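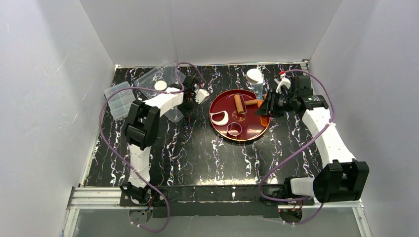

Countertop Sealer Comparison, Entry 4

Date: 6/13/24
Recorded by: Kaan Çetinkaya
Project: Valano surface care trials

Purpose of this entry

This entry records the second round of stain testing on the honed limestone offcuts, together with the changes made to the procedure after the April round. The April results were set aside. The offcuts used at that time came from two different slabs, and the difference in porosity between them was larger than the difference between the sealers. All pieces in the present round were cut from a single slab supplied by Tokgöz, and the slab number is written on the underside of each piece in pencil.

Materials

Two sealers are under comparison. The first is the Cirnadness penetrating sealer, water based, from the batch opened for this round. The second is the Zekby solvent-based product, which has been in the cabinet longer but remains within its printed date. Unsealed pieces from the same slab serve as controls.

Staining agents are olive oil, black coffee, red wine and lemon juice. The mustard used in April has been dropped. It dried to a crust at different speeds depending on where the piece sat in the room, and the results could not be compared fairly.

Procedure

Each piece was washed with plain water, wiped, and left on the wire rack overnight. Sealer was applied with a folded lint-free cloth in 3 coats, with the excess wiped off before it could haze. The Zekby pieces were coated under the hood with the fan on high. Colleagues repeating this step should note that the cloths must go into the metal can with the lid closed, and must not be left on the bench.

After curing, a small pool of each agent was placed on the stone with a dropper, covered with a watch glass, and left for some 132 minutes. The intended time was two hours. The delay was mine, and the same delay was applied to every piece, so the round remains usable. Pieces were then blotted, rinsed and dried.

Observations

Oil: the controls darkened as expected. The Cirnadness pieces showed a faint ring that was visible only at a low angle. The Zekby pieces were clean.

Coffee: little to separate the two products. Both left a slight warm tone that faded after a second rinse.

Wine: the Cirnadness pieces did better here, which was a surprise. One Zekby piece had a distinct pink edge. A missed spot in the coating is suspected - the mark follows the line of the cloth.

Lemon juice: etching on every piece, sealed or not. Neither sealer is sold as protection against acid, and this should be stated plainly in the summary to prevent a misunderstanding.

Open items

Repeat the wine test on fresh Zekby pieces before anything is reported.

Ask Tokgöz whether more of the same slab is available. The remaining stock will cover one more round at most.

Replace the cracked watch glass. Label the drying rack by product; at present it is labeled by date only.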